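The Table from Merrick

The listing said solid wood, good finish, no marks, and I did not believe the last part. People who sell tables in Merrick say no marks the way people who sell cars say one owner. But the price was 195 dollars and my sister had gone in for half of it before I could object, so we drove out in her car with the back seats down and a rope I had my doubts about.

The man had it in his garage under a sheet. He pulled the sheet off a little too grandly for my taste. It was a light brown table, the color of toast you would send back for another minute.

"It was my aunt's," he said. "She had it in the house in Tutska, before the road went through."

"Everybody's table was somebody's aunt's," I told my sister, not quietly.

She asked him what the aunt had been like. This is how she loses money. He told her the aunt had folded clothes on it for half the street, that she took in washing and ironing and charged 2 dollars a bag until the year 2000, when she went up to three and lost a customer over it. He said that when she died there was still a shirt on the table, folded, and that for a month any cloth you left there overnight would be folded by morning.

"For a month," I said. "Then it stopped?"

"Then we moved it out here."

"And you never put a cloth on it again."

"There's a sheet on it," he said, which I had to give him, although the sheet had not been folded by anyone, dead or otherwise.

My sister paid. The rope held as far as the Mavbridge turnoff and then I held the table myself, one arm over the seat, for the 19 miles that were left. I had plenty of time to think about what a person will say to get a table out of a garage. He might have told us it was good for homework. We would have paid the same.

It went in our kitchen under the window. My sister wiped it down and put the lamp on it and moved the lamp off again. Then she took something blue from the laundry basket and laid it out flat, near the corner, and smoothed it with both hands.

"You're not serious," I said.

"I'm only leaving it there."

"So am I allowed to say I think it's nonsense?"

"You've been saying it since Merrick."

I went to bed. I will admit I did not sleep well, but the man upstairs had his television on, and I had eaten late. At about 2 I got up for water. I did not put the kitchen light on, I know where the glasses are. I stood at the sink with my back to the table for longer than it takes to drink a glass of water. A pipe knocked somewhere in the wall. Then I went back to bed and told myself that a grown person had better things to do than look at laundry.

In the morning my sister was already up and standing in the doorway in her coat, although she had no reason to have a coat on.

"Did you touch it?" she said.

"Touch what?"

"You got up. I heard you."

"I had a glass of water."

She went on looking at me. I said that a window lets in a draft, and that cloth moves, and that if a ghost had spent forty years folding for a living she would surely have made a better job of it. My sister said maybe she was out of practice. I said I wanted to see it for myself, and she stepped out of the way and let me go in first.

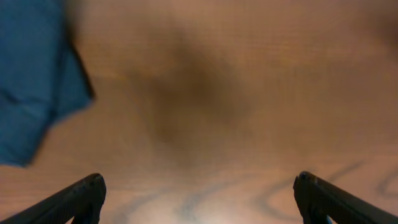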